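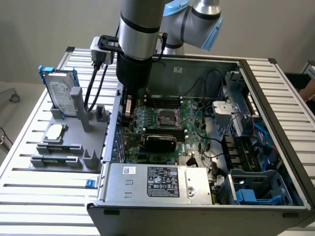
Consejos para prolongar la vida útil de los pequeños aparatos y separar sus residuos

El servicio de orientación doméstica de Gesico recuerda a los hogares que buena parte de los residuos electrónicos puede evitarse con un mantenimiento elemental. Las recomendaciones siguientes se aplican a hervidores, tostadoras, aspiradores de mano y equipos informáticos de uso corriente.

Antes de empezar

Desenchufe siempre el aparato y déjelo enfriar. Retire las pilas si las lleva. Los modelos en garantía no deben abrirse en casa; consulte primero con el establecimiento de compra.

Hervidores y cafeteras

Disuelva 10 gramos de ácido cítrico en medio litro de agua, caliente la mezcla y déjela reposar media hora. Aclare dos veces. En zonas de agua dura conviene repetir la operación cada ocho semanas.

Tostadoras

Vacíe la bandeja de migas una vez por semana. No introduzca cuchillos ni tenedores en las ranuras – tampoco con el aparato desenchufado, pues las resistencias se deforman con facilidad.

Ordenadores de sobremesa

Limpie las rejillas de ventilación con un pincel seco y de cerda suave. El equipo debe quedar separado de la pared y nunca directamente sobre una alfombra.

Cables y cargadores

Guárdelos enrollados sin tensión y etiquetados con el nombre del aparato. Un cable con la funda agrietada se retira del uso; la cinta aislante no constituye una reparación.

Pilas y baterías

Consérvelas en un recipiente seco, con los polos de las pilas de litio cubiertos con cinta adhesiva. Las baterías hinchadas no se perforan ni se cargan de nuevo.

Entrega de aparatos fuera de uso

El punto de recogida Gesgate admite aparatos pequeños los miércoles, de 10 a 14 horas. Borre previamente los datos personales de ordenadores y teléfonos. Los tubos fluorescentes y los cartuchos de tinta se entregan aparte – pregunte en el mostrador por el contenedor correspondiente.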